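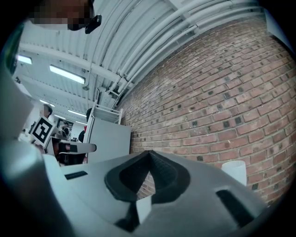 Figure 3.1 Gray gripper body with a brick wall behind it.

Chapter 3
Grounding and Bonding in Masonry Buildings

A grounding system gives fault current a low-resistance path to earth. In older masonry buildings that path is often broken – pipes have been replaced, joints painted over, straps removed. This chapter covers measurement first, then repair. Edit Szalai's survey of the Karcombe district recorded 1517 bonding joints, of which 291 exceeded the resistance limit set for the work. 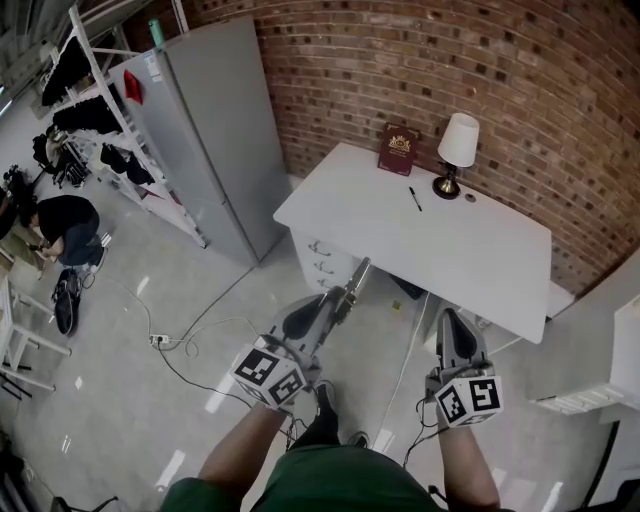 Figure 3.2 White desk with book and table lamp, brick wall.

Section 3.1 defines earth resistance and the three-electrode test. Section 3.2 treats bonding of metal pipes and frames. Readers who know the test method may go directly to the Gilbert Hall problem set.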